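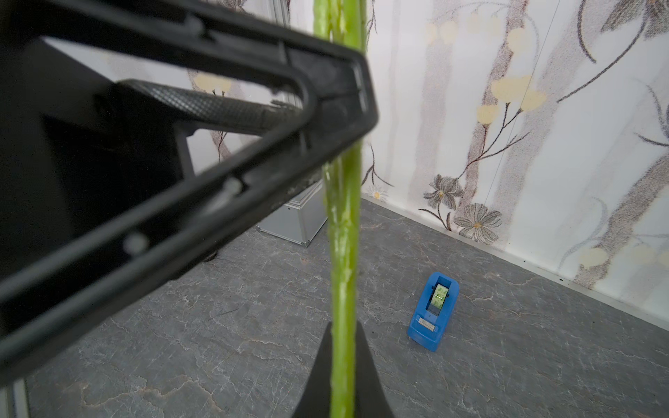

Jenell faux veg, long green stem – review

Quick one, the shop opens in ten minutes.

Bought these for the window at Gezer. We do a produce display every fall and real stuff goes limp in that window by lunch. $16 a bundle from Devitz, mixed greens, you don't get to pick. The listing says "long green stem" and leaves it at that. I'm calling it asparagus. Marlies Lüthi says scallion. Could be either, customers can decide.

Looks first. Good. Better than I expected for the money. Bright green with paler yellow-green along it, small whitish bumps up the length, a bit of a curve so it doesn't look like a drinking straw. The sheen is the thing people will argue about. Glossy, kind of waxy. Under our spotlights it's too much, under plain daylight it's fine and reads as fresh. If you have hard lighting, aim it somewhere else or dust the stems with a little cornstarch. Did that on half of mine. Works, but then you get powder on your hands every time you move one.

Slender, too. One on its own looks like nothing in a big window. You want a fat bunch with twine, or a row standing up in a jar. I went with the jar. Rubber band near the bottom, hidden behind the label, otherwise they fan out and look silly.

Bending: they take a gentle curve and keep most of it. Didn't try a hard bend, don't want to find out on a $16 bundle. Color hasn't rubbed off on anything so far, and that includes a white linen cloth. Had them up since the middle of August in full sun every afternoon, no fading I can see.

Smell – yes. Strong plastic smell out of the bag. Left them in the back hallway overnight with the door open and it was mostly gone. Mostly.

Washing. Lukewarm water and a drop of dish soap, dry with a soft cloth. Dust loves the little bumps so a dry cloth on its own just moves it arround. Old toothbrush is better.

Compared with the Drarnau ones we had last year: those were matte, more realistic up close, and double the price. They also cracked at the tips when Alcides packed them away under the pumpkins. These have more give. For a window people see from six feet off I'd take the Jenell again. For a photo shoot or a table where someone sits right next to it, spend more.

Complaints. Tips are uneven, a couple came squashed and I had to coax them back with warm water. Paper tag is glued on and leaves a sticky patch (nail polish remover took the glue off and some of teh shine with it, so go easy). Shipping bag was just thin plastic, no card, nothing stiff.

Also not a toy as far as I can tell, no age info anywhere on the packaging. I wouldn't hand one to a toddler.

Four out of five. Ordering two more bundles for the holidays, and a taller jar.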